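Towel drive is back at the Hadlow Street laundry room

We asked for towels and Skarnville came through! After last month's notice the donation shelf by the front door filled up so fast that Wilfredo Mangubat had to clear it before lunch and again at 4, and we've now passed 402 pieces for the season. Bath towels, hand towels, a few beach towels in colours that would stop traffic – all of it very welcome.

Everything gets sorted by fabric first, then goes into a laundry basket until someone has time to fold. We love a basket with plenty of holes in the sides, and a decent handle matters more than you'd think when you're hauling damp cotton up from the basement. 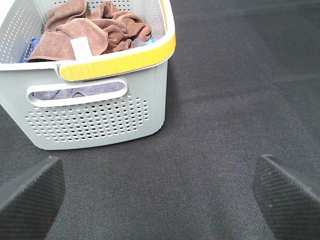
Brown towel in the basket, with a bit of grey-blue cloth showing through the handle slot.

The bundles go out to the families at Stallum House in September, 2 bath towels and a hand towel in each, tied with whatever ribbon we have on hand. Last year's were such a hit that we've been asked to add face cloths, so if you have any spares in your linen cupboard, please bring them along.
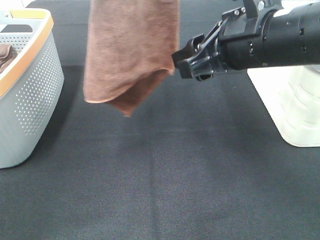
Folding nights are our favourite part of the whole thing, and we'd love to see some new faces (the Ahuja family is bringing samosas again!). You don't need any special skill. Before folding, we check each towel for pulled threads and worn edges, and it's much easier when the cloth is hanging, like the brown one here with its paler hem showing along the bottom. Anything too thin for a bundle goes in the rag bin, and the animal shelter is always thrilled to get those. Doors open at 6:30 p.m. and the kettle will be on.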